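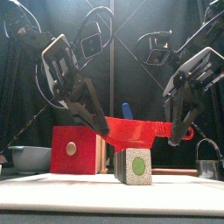 The red scoop, over the white table.

Re: [pantry-list] bulk order, flour + who is bagging

Hi all, quick one, typing between things

Fadi, yes to the rye. Put us down for 4 sacks, same mill as before. No on the spelt, we still have a sack and a half from last time and it moves slow. Skikcombe wants the money up front now, so please pay by the end of August or your share goes back in the pot. Total stands at $894 with delivery. Without the spelt it drops a bit, will send the new number tonight.

On Mon-style questions like "can I just come by whenever", no, sorry. Door is open 6 to 11 in the morning. After that the hall has the dance people in.

Heike Diekmann wrote:
> Two things. The lentils were short again, my bag
> was way under what I paid for. And can we please
> stop using coffee mugs to fill bags? Half the flour
> ends up on the floor. A wide funnel type scoop
> would be so much easier with the paper bags.
> Also is anyone else getting the oats? I can't use
> a full sack by myself.
> Heike

Heike, agree on the mugs. Scoops please, wide end up, and put the bag on the scale BEFORE you start filling. Lentils: I'll credit you, just tell me the wieght. Saodah will split the oats with you, she said so last week, maybe off list.

Still need:
- somebody with a van
- clean jars with lids, big ones
- labels (the old ones peel right off)

Tirta has the key. Text him first, dont just ring the bell.

If you're allergic to nuts, bag your stuff early, almonds go last this time.

More tonight w/ the new total

Na-rae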